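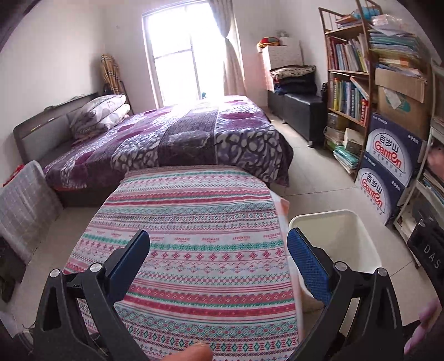 ESCOBAR, Sunday, February 9, 2020 - Rokeck, the privately held maker of inventory software, said it will bring home cash held by its foreign subsidiaries and use most of it to retire debt, ending a review that began in December.

The company told noteholders in a letter that $132 million will move from two overseas units to the parent company. The transfers will be made in stages over 24 months. Rokeck said the first payment has been approved by the boards of both units and does not require further consent from lenders.

The money has built up over several years from license fees and support contracts sold outside the United States. Until the federal tax law was changed at the end of 2017, profits of that kind were generally not taxed at home until they were paid to the parent. Under the current rules, companies owe a one-time tax on past foreign earnings whether or not the cash is moved, and may pay it in yearly installments.

Rokeck said it has already recorded the one-time charge in its accounts and does not expect the transfers to create a large additional federal bill. Withholding taxes may still apply in the countries where the subsidiaries are based. The company did not give an estimate of those taxes and said the final amount will depend on the timing of each payment.

"The review looked at where our cash is, what it earns there and what we pay on our borrowings here," said Maëlys Millet, the company's chief financial officer, in the letter. "The difference was large enough that the board asked management to act on it during this fiscal year."

Most of the cash will go toward a term loan taken out when Rokeck bought Plestero, a supplier of warehouse scheduling tools. The loan carries a floating interest rate and may be repaid early without penalty. Rokeck's senior notes, which carry a fixed rate and cannot be called before their first redemption date, are not affected.

The letter does not mention a special dividend. Some minority shareholders had asked the board to consider one, and the question was among those listed when the review was announced. Millet wrote that the board discussed a payment to shareholders and decided to put it off until the term loan has been reduced. The board will take up the matter again after the second transfer is complete.

The company also said it will keep enough cash abroad to meet payroll, rent and local tax obligations for its foreign offices. No offices will be closed as a result of the transfers, and the two subsidiaries will continue to sign contracts with customers in their own names.

Analysts who follow the software sector have been watching how mid-sized companies use foreign earnings now that the tax reason for leaving them overseas has weakened. Larger technology companies have directed much of their returned cash to share buybacks. Privately held companies such as Rokeck have no public stock to buy back, and lenders have tended to press for repayment of debt.

A research note from Pletora, an independent credit research firm, called the plan "modestly positive" for holders of the senior notes. The firm said the smaller term loan would reduce the amount of secured debt ranking ahead of the notes and would lower the company's yearly interest expense. It left its opinion on the notes unchanged.

The note raised two points of caution. The first is currency. Part of the cash is held in local currency, and Rokeck has not said whether it will hedge the later transfers. A stronger dollar over the period of the plan would reduce the amount that reaches the parent. The second is the pace of the foreign business itself. Pletora said the plan assumes that the subsidiaries will go on producing cash at their recent rate, and that a slowdown in new licenses could lead the company to stretch out the schedule.

Rokeck said in the letter that it may change the size or date of any transfer after the first. Such changes would be reported to noteholders in the regular quarterly update. The company is not required to file public reports, but its note agreement calls for financial statements to be posted on a password-protected site for holders and qualified buyers.

The terms of the loan agreement place limits on how the remaining cash may be used. Rokeck may spend part of it on equipment, product development and small purchases of other businesses, provided that its ratio of debt to earnings stays below a set level. The company said it was in compliance with the ratio at the end of its last quarter and expects to remain so.

Millet wrote that product development would have first claim on any funds left after the loan payments. Rokeck is combining its own inventory software with the Plestero scheduling tools, which are still sold as a separate product and run on a separate system. Customers using both products must now maintain two sets of user accounts. The company has said that a single sign-in will be offered to existing customers before a joint version is sold to new ones.

The letter gave no release date for the joint version. It said that spending on the work would be shown as its own line in the company's statements beginning with the next quarter, a change that several noteholders had requested.

State tax treatment of the transfers remains under study. States differ in how they treat income received from foreign subsidiaries, and some have not fully matched their rules to the federal changes. Rokeck said its outside tax advisers are reviewing its position in each state where it files a return. Any added state tax would be recorded in the period in which the amount can be reasonably estimated.

Noteholders will be able to submit written questions through the trustee until the close of business on the last working day of this month. The company will post its answers on the noteholder site together with its next quarterly statements. A conference call will follow, and dial-in details will be sent to registered holders.

A Rokeck spokesperson declined to comment beyond the contents of the letter.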